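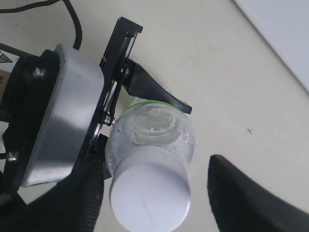
Writing an obituary for the local paper -- speaker notes
Holroyd Family History Group, 6 Oct 2019

Hello everyone, and thanks to Setsuko Kaneko for asking me back after I ran over so badly in April. I've got a clock this time. (Wave clock.)

Start with the Jultorow story. My uncle ran the hardware shop in Jultorow for most of his working life, and when he died I was handed the job of writing the notice because I was "the one who does words". I sat at my aunt's kitchen table with the funeral director's form and a cold cup of tea and wrote four lines. Born, married, worked, died. My aunt read it and said, "Well, that could be the man at the bank." She was right! So I started again, and that's really how I ended up doing this for other people.

Ask: who here has written one? Hands up. Who has written their own? (There's usually one. Let them talk if they want to, but not for long.)

First bit -- what the paper wants.

The Hiltier Courier charges by the line, and the line is short. They want full name, age, date of death, where and when the service is, and what to do about flowers. All of that has to be in. Check the form before you write anything lovely, as the lovely bit is what gets chopped if you go over. I once had a whole paragraph about a woman's dahlias taken out and I'm still cross.

Maiden names. Please, please put them in. Everybody in this room has lost an afternoon to somebody's grandmother who turns up in print only as Mrs So-and-so. Put the maiden name, put the town she grew up in, and if she was known as Peggy and christened Margaret, put both.

Second bit -- the family list.

This is where the rows happen. I've been doing these for 9 years and I have never had a quarrel over what somebody did for a living, but I've had two over the order of the stepchildren. What I do now is write the list out by hand, first thing, and get one person in the family to say yes to it. One person. If you send it to six of them you'll get six lists back and one of them will leave out a brother.

Partners in brackets after the children's names works well and saves lines. Grandchildren can be named or just given as a number, but do the same for all of them. If you give a number, ring somebody and check it. Babies get missed.

Former husbands and wives -- ask. Don't guess. Some families want them in and would be hurt otherwise, and some would rather eat the newspaper.

(Drink of water here. Slow down.)

Third bit -- getting the person in.

Read out the dog one. This was for a lady who bred spaniels and died at 81, and her son wanted it to say she "had an interest in animals". I asked him what she'd done on a normal morning. He said she got up before it was light, fed the dogs, fed herself whatever was left over, and shouted at the radio. So we put that in, nearly word for word. The Canine Society pinned it up in their hall, and I'm told it's still there.

So ask about mornings. Ask what was in the coat pockets. Ask what they'd have been annoyed to miss. Don't ask "what was he like", because people freeze and say "kind", and then they feel bad that they can't think of anything else.

You needn't put "passed away" if they'd have hated it. My uncle's says "died", and my aunt chose the word herself.

Fourth bit -- for the researchers among us.

I know half of you are here for the dead and not for the writing! The group's index of cuttings now stands at 2849 notices, and it runs up to the year 2000. After that it's all still in the boxes. Setsuko has the key and would love some company on them. Bring a cardigan.

When you use an old notice, treat the dates with care. They were often given over the telephone by somebody who hadn't slept. I've found a man buried the day before he died. Check against the register and write down where each thing came from, even if you're sure you'll remember.

Exercise if there's time: pairs, five minutes, write three lines on the person next to you as though they've had a long and happy life. Warn them it gets giggly. Skip this if it's past half three.

Questions. Someone will ask about cost -- say I don't charge, but the paper does, and the current rates are on the sheet by the door. Sheets also have the blank family list on the back.

Give Setsuko her pen back.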